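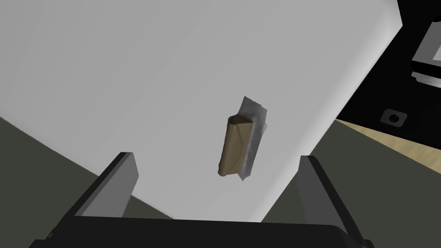
Chienne adoptée en refuge : elle ne mange que si je quitte la pièce

Bonjour à tous ! On a adopté jeudi une petite croisée épagneul au refuge de Tirnon, 6 ans, douce comme tout, et on est déjà complètement gagas. Elle s'appelle Zutetti (c'est son nom de refuge, on l'a gardé, les enfants y tenaient). Elle dort bien, elle est propre, elle marche gentiment en laisse. Par contre, impossible de la faire manger devant nous. Je pose la gamelle dans la cuisine, elle la regarde, elle me regarde, et elle va se coucher dans le couloir. Si je sors et que je pousse la porte, je l'entends croquer deux minutes plus tard — et tout est fini quand je reviens !

Au refuge on m'a dit qu'elle partageait son box avec un mâle assez costaud, donc peut-être qu'elle se faisait chiper ses croquettes ? Est-ce que je dois continuer à sortir, ou rester pour qu'elle s'habitue ? Je n'ai pas envie de créer une manie. Merci d'avance pour vos retours !

Hidier
Coucou et bravo pour l'adoption ! J'ai eu exactement la même chose avec mon vieux griffon. Une semaine seulement, c'est rien du tout pour elle, laisse-la manger tranquille. Chez nous j'ai commencé par sortir, puis par rester dans le couloir porte ouverte, puis à l'autre bout de la cuisine à faire ma vaisselle en lui tournant le dos. Je ne lui parlais pas, je ne la regardais pas (enfin, lui, c'était un mâle !). Ça a pris 2 mois, avec des jours où on revenait en arrière, surtout quand on avait du monde. Essaie aussi de déplacer la gamelle : le mien détestait être dos à la porte. Et demande aux enfants de ne pas passer à côté pendant le repas, c'est important. Si elle saute carrément des repas ou si elle maigrit, là par contre, véto.

patte_folle60
La mienne pareil, jamais réglé, on s'en fiche elle mange

Worku
Je rejoins Hidier, et j'ajoute un truc qui a bien marché chez moi : s'asseoir par terre assez loin et lancer une ou deux croquettes de sa ration dans sa direction, sans rien demander. Au début elle attendait que je parte, puis elle s'est mise à les ramasser, et la gamelle a suivi. Évite juste de remplacer les croquettes par du poulet dès qu'elle boude, j'ai fait l'erreur et j'ai galéré pour revenir en arrière — elle avait très bien compris le système ! Donne-nous des nouvelles, et une bonne gratouille à la demoiselle.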